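I gave up the car in July, and the first thing I had to learn was the bus from Clusmont to Bistavside. It leaves at 8 minutes past the hour until early evening. After that you wait for the late one, and the late one skips the stop by the school.

The ride is 30 minutes when the bridge is clear. I used to drive it in less, but then I had to park.
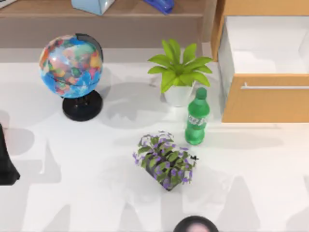

Globe and plant on the white table.

I kept track of the money for the first stretch. Insurance, gas and the last repair had come to 1252 for the year so far. A pass costs far less, even with a cab now and then when I have groceries. I sold the car to a man in Grajales who wanted it for parts and paid me 200.

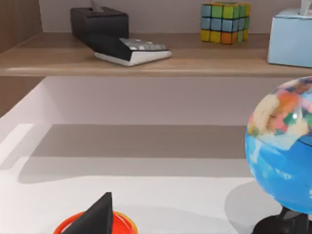 Calculator and tissues, up on the shelf.

What I miss is going to Takadon on a whim. There is one bus out in the morning and one back at 5 p.m., so you have to want to be there all day. I have been once. I took a sandwich and walked down to the river and back.

I asked a few people on the morning bus how they manage in winter.

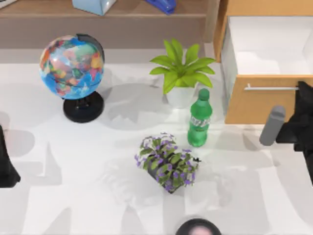

Ladi Edet told me to get on one stop early, at the depot, where you can wait indoors and the driver lets you board before he pulls out. I tried it this week and got a seat both times.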